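The surgeon at the Pellevari clinic sits down to work these days, and would like it known that this has done more for her back than for her ego. "My feet hurt for 11 years," she says. "Now I drive from a chair and my neck hurts instead."

The Holline system arrived in July. Since then the team has logged 121 procedures on it, plus 400 hours of practice. The arms do nothing by themselves, she points out, except get the credit. "Patients ask if the robot is experienced. I tell them it's new, but I've been here a while."

The bigger change has been across the room. The scrub nurse used to read the surgeon's shoulders to know what was coming next. Now the surgeon is behind a console with her face in a viewer. "I'm standing next to the patient, talking to a piece of furniture," the nurse says. "So we say everything out loud. Needle in. Needle out. It felt silly for a month."

Nobody lost a job, though one post became a different one – the second assistant now handles instruments and spends a lot of time with the manual, all 156 pages of it. He calls it the worst novel he has ever finished.

What the surgeon misses is touch. She can't feel a thread tighten, so she has learned to judge the pull by eye.

Suturing with the two arms

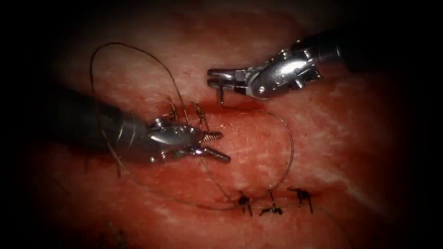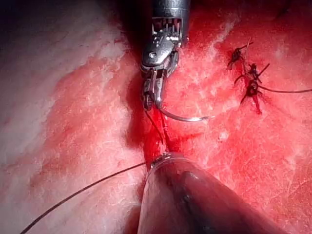
"You watch the tissue pucker and you stop," she says. "My residents pick that up faster than I did. They never had the other habit to lose." She still makes them tie knots by hand, on the break room chairs, to the annoyance of anyone who wants to sit down.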